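Small electric steamer, buns wet on the bottom and wrinkled on top

Board index > Countertop appliances > Steamers and rice cookers

tannin_level
June 24, 2023
I have a small one-knob electric steamer, white base, perforated stainless tray, glass lid. Power on the rating label is 595 W. I use it almost entirely for plain yeast buns from frozen or from my own dough. Two faults, both repeatable:

1. Undersides are wet and slightly gummy.
2. Tops are smooth when I look through the lid, then wrinkle within a minute of opening.

Dough is 400 g low-protein flour, 2 g instant yeast, a spoon of sugar, water by feel. Second proof until they feel light. Water in the base goes to the line. Timer is my phone. I have tried less water and it made no difference to either fault.

Usteo
Separate the two. The wet underside is condensate sitting in the holes of the tray. Metal conducts well, the bun skin seals over the hole, and water collects there. Use a square of parchment under each bun, cut slightly larger than the base of the dough. Perforated liners also work but trap more water at the edges.

Wrinkling is a different mechanism. Either overproofed dough or a fast temperature drop on opening.

kirsten_h
Agree on the parchment. I disagree that the temperature drop matters as much as people claim. I ran the same dough with the lid opened at once and with the lid left on for five minutes after switching off, several weekends in a row. Overproofed buns wrinkled both ways. Properly proofed buns were fine both ways. The rest period mostly gives you wetter tops.
- Kirsten Hjaltested

Frandsen
My results are the opposite. With a flat glass lid the resting period is the only thing that fixed it for me. Crack the lid a little at the end, wait, then take it off completely. What kind of lid were you testing with?

kirsten_h
Bamboo. Fair point, it vents the whole time and a glass lid doesn't.

Frandsen
Then the tests are not comparable. Glass with a pinhole or two lets out very little, so the inside is saturated when you open it.

tannin_level
Mine is glass with two small vents near the edge, so closer to Frandsen's case. I did a run this afternoon with parchment and a short rest. Undersides much better. Tops improved on most of them. The ones at the rear of the tray still pulled in slightly.

What I have not settled is unloading. I have been leaving everything on the tray with the power off and taking buns as needed. The last one is always worse than the first.

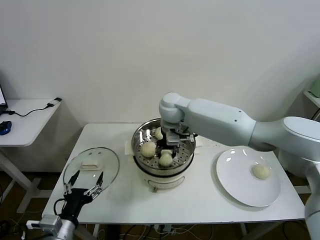
So the question is whether to unload all of them straight away or keep them over the water. If they come off, is a plain glazed plate acceptable, or do I need a rack? The plate is what I have, and it is large enough to hold a batch without the buns touching.

Usteo
Unload all of them. With the power off there is still hot water under the tray and it keeps giving off vapor, which condenses on the coolest surface, and after a while that is the bun.

A plate is acceptable for a few minutes. Past that the underside sweats against the glaze and you have recreated fault 1 on a different surface. Rack if you have one. A folded dry towel on the plate does the same job.

rollex
Counterpoint: if you are eating them over half an hour, leaving them in is better than a cold bun. A slightly damp base is a smaller defect than a leathery top. I keep mine on the tray with the lid ajar and accept the loss.

Usteo
Ajar is the operative word. He did not say ajar.

tannin_level
Correct, I had it closed. Will try ajar.

presturari
Something not mentioned yet is lid drip. On a flat glass lid the condensate does not run to the rim, it hangs and falls wherever it likes, and each drop leaves a translucent spot on the skin. Tie a thin cotton cloth around the underside of the lid, ends knotted over the handle so they stay clear of the base. When you take the lid off, tip it away from the tray.

kirsten_h
I would also put the lid down handle up, on a towel. The rim holds more water than you expect and it goes straight across the table.

Frandsen
Handle down if it is stable, so the water stays in the lid. Depends on the handle.

kirsten_h
Most of them rock. I have chipped one that way.

tannin_level
Second run done, with the cloth, parchment and everything unloaded onto a towel over the plate. No spots and no gummy bases. One bun wrinkled, and it was the one I shaped first, so I now suspect proofing more than the lid. Each piece was 133 g, which is probably also too large for this tray.

Usteo
Too large, yes. Halve it and shape them in the order you intend to load them.

rollex
Halve it and you need two batches on a tray that size. Top up the base between them with boiling water, not from the tap, or the second batch starts in lukewarm steam.

tannin_level
Noted. Will report on the smaller ones next weekend.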